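Search this site Search Go

We use cookies to remember your settings. Accept / Manage

Cable tidying, the gallery

Sat 15 May

Tostora's desk guide promises that any bench can be made cable-free in an afternoon. I have my doubts. The method is to put a big white board down and run everything under it, and I've read enough of these guides to suspect the after photos are picked with care. The middle stage they skip.
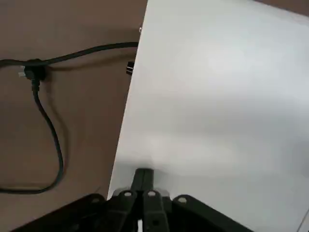
Black cable, brown surface, white board. The plug is still lying out in the open.

Polishchuk sells a clip set that is supposed to fix the loop problem. It comes in a pack of 117, which tells you how many they expect you to lose. I own 2 packs and remain unconvinced. A clip holds a cable where you put it, and you still have to know where that is.
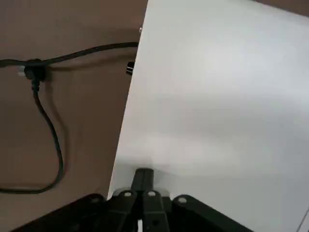
One run heads for the board, the other drops away in a long loop.

The Nokon forum has a thread on this with 3068 replies, and I've read nearly all of the first page. Half of them say to coil the spare length and tie it. The other half say coiling is a terrible idea. Both halves post the same kind of spotless desk, so I can't tell who is right.
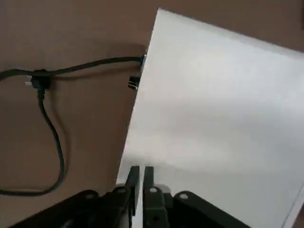

My own view is that a shorter cable beats any board, clip or sleeve on the market. Cirnero makes a sleeve too, and it looks to me like a sock with a price tag. I'll try one in August if it goes on sale. Until then the board stays, and I'm not calling the bench cable-free.

Get new galleries by email. Enter your address Sign up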